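Pakus Price Notes, data card

Thanks for stopping by! Pakus is a small collection of daily crypto price notes, put together so that people who like to argue about why the market moved (and we do like to argue) have something steadier than memory to argue from. Each row pairs a price swing with the explanations that were going around at the time, along with the hour each one was first posted.

The set has 410 rows, and 373 of them carry at least one explanation. The rest are moves that came and went without much comment, and we kept them in on purpose, so please don't drop them before you've had a look!

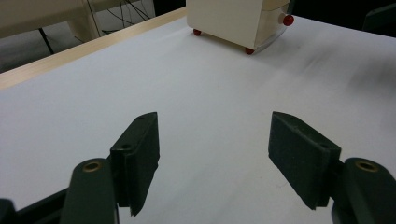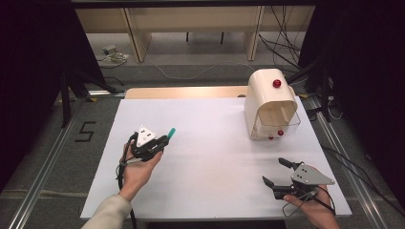 Two views of the white work surface, with hand-held grippers.

What's in a row: the coin, the opening and closing price in dollars, the size of the swing, the explanation text, and a column called "lag", meaning the hours between the move and the first post about it. Times are all UTC. A blank lag means we couldn't pin down the first post, so treat it as missing and never as zero.

Prices come from the Skerix feed, with gaps filled from Wijaya where we had to (those rows say "W" in the source column). The two feeds round a little differently, so you may see small jumps at the joins.

Nga Phùng tagged the explanations by hand and finished the last batch in May. A few tags are judgment calls, especially where a post blamed 3 things at once, and she'd be glad to hear from you if you read one another way.

Known trouble: Tuesday rows from the old Cornmont export may be doubled. A fix is on the list.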